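Progress report, ignition and tune-up bench program
Period covered: March through July
From: Dedholm workshop training project
To: program office, Prodano fund

Quick version first, since you asked for it at the top this time. Bench area is set up and being used. Older-engine course is written except for the last unit. Parts are late from one supplier. Money is fine, one line needs moving. Details below, in the order of the work plan, more or less.

1. Bench area

Done. Four engine stands bolted down, exhaust run out through the back wall, fuel kept in the outside locker. The fire inspection was passed on the second visit. First visit failed us on the locker vent and on the extinguisher being behind the door. Both fixed the same week.

Power was the slow part. The old outlets along the north wall were all on one breaker and it tripped whenever the compressor and a battery charger were on together. Electrician split them into three circuits. That was not in the budget, see section 6.

Lighting over stands 3 and 4 still poor. You can't see the timing mark on a black pulley in that corner without a drop light. Two more fixtures ordered.

2. Test equipment

Timing lights: all arrived, all working. We went with the inductive clamp type, no adapters to lose. Two have the advance dial on the back, the rest are plain.

Compression gauges: fine. One had a leaky check valve out of the box and was swapped.

Vacuum gauges: fine. Hoses too short, bought more by the foot.

Ignition analyzer: the used Ghaffari unit is here and running. Trace was jumpy at first, turned out to be a bad ground at the pickup lead. New lead made up in house. We use it mostly for showing firing voltage across all the cylinders at once, students get it a lot faster from the screen than from a talk. It takes a good while to warm up so we turn it on at 8 a.m. and leave it.

Feeler gauges: need more. They walk off, or they get bent. Brass ones especially, we need those for the magnetic pickup air gap.

3. Course material

The course is 11 units. Ten are written and have been taught at least once. In order they go: safety and tools, batteries, charging, starting circuits, coils and condensers, points and gap, mechanical and vacuum advance, plugs and wires, electronic modules, carburetor idle and mixture. Unit 11, finding faults on an engine that won't start, is half drafted. It needs the fault boxes (section 4) before it can be finished so it will be the last thing delivered.

Changes made after the first run through:

Unit 5 was too long. The part on how a coil builds voltage has been cut down to two pages and a bench demo with a spark tester. Condenser testing moved to the end.

Unit 7 was confusing. We had initial timing and total timing in the same table and half the class set the base timing with the vacuum hose still hooked up. Rewrote the steps. Pull hose, plug hose, check idle speed, then the light. Idle speed has to be below where the weights start to move or the reading means nothing. That line is now in bold and is on a card at each stand.

Unit 8 got an extra page on reading plugs. Color charts printed in the book are close to useless with modern gas, so we kept a tray of real plugs from engines we had run lean, rich and with a fouled cylinder. Tray is labeled and stays in the room.

Unit 10, no big changes. A few typos. Someone pointed out the float level drawing was upside down, fixed.

4. Fault boxes

Behind. These are the switch boxes that wire into a running engine so the instructor can put in an open primary, a weak ground, a dead module and so on without anyone seeing. The plan said six by the end of June. We have two built and tested, and cases for the other four. The toggle switches from Brorkirum came in rated too low for the primary circuit and we sent them back. Replacements are promised for August. If they slip again we will buy local and eat the difference.

The two we have work well. One small issue, the resistor in the "high resistance primary" setting gets hot if left on. Moved it to the outside of the case with a guard over it, and added a note to the instructor sheet to switch back after ten minutes.

5. Students and sessions

43 people have started the course since March. Most come from the evening list. Sessions run 6 p.m. to 9 p.m. and the last half hour is clean up, which we had not planned for and which eats into bench time. From September we'd like to start at 5:30.

Waiting list is open again. We stopped taking names in May because the stands were full, two to a stand is ok, three is not, the third person just watches.

Hands-on check at the end of unit 7 (set points, set timing, write down both) is the one that gives people trouble. Mostly it's the order of work. They set timing, then go back and touch the gap, and changing the gap moves the timing. We have them do it wrong once on purpose now and look at the shift with the light. Seems to stick better. Retakes allowed the following week.

Attendance dips in July as expected. No injuries. One burned finger on a manifold, cold water, back to work, written in the book.

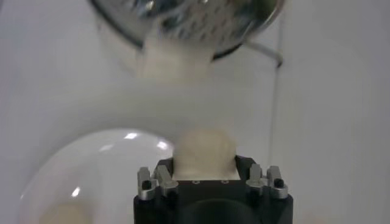
Photo: Dedholm workshop training project

6. Money

Spent this period on consumables: $2,251. That covers points, condensers, plugs, cap and rotor sets, oil, coolant, gasoline, hand cleaner, shop towels. Points and condensers are the biggest piece. Prices went up in spring and the cheap sets are not worth having, the rubbing block wears down fast and the gap closes up after one evening. We have gone back to the better ones.

Request: please approve moving $250 from the travel line to the building line, toward the electrical work in section 1. Travel has barely been touched. The rest of the electrician's bill was paid out of our own repair fund and we are not asking for it.

Receipts are scanned and in the shared folder under the month they were paid. The May folder has one receipt in it twice, please ignore the second copy, the ledger only has it once.

Nothing else over or under by enough to mention. The lighting fixtures come out of the equipment line, there was room.

7. Problems and risks

Supplier delay on switches, covered above.

Engine on stand 2 is getting tired. Low compression on one cylinder, wet test brings it up so it's rings. Still fine for ignition work and we use it as the odd one out in the compression lesson. But it won't last through another full year of cold starts every night. We have been offered a complete running six from a scrapped delivery van. Would need a stand adapter and a radiator. Will price it and send seperately.

Analyzer has no spare parts source that we know of. If the screen goes, it goes. A scope adapter and a laptop could do the same job and we'd like to put that in next year's plan.

Fumes. Extraction is good with two engines running, marginal with four. The CO alarm has not gone off but instructors are told two at a time, doors open for any more than that. A larger fan is on the wish list.

8. Next period, August through October

Finish four fault boxes.
Finish unit 11, teach it once, fix it.
Lights over stands 3 and 4.
Price the replacement engine and adapter.
New start time, if you have no objection.
Order brass feeler gauges, more than last time.
Print the final course book. We'd rather hold this until unit 11 has been taught, so probably October. If you need printed copies sooner for your own board tell us and we will run off the ten finished units in a binder.

9. Things we need from you

Yes or no on the $250 move.
Whether the fund's logo goes on the front of the book or inside the back cover. We asked in April and may have missed teh answer.
The new report form, if there is one. This one still has the old section numbers and we had to squeeze the risk part in.

Bench area can be visited any weekday evening, come after 6:30 when the engines are running. Ear plugs are by the door. Park at the side, the front lot gets locked at 7.

Attached: equipment list with serial numbers, unit outlines 1 to 10, ledger pages March to July, fire inspection sheet (second visit).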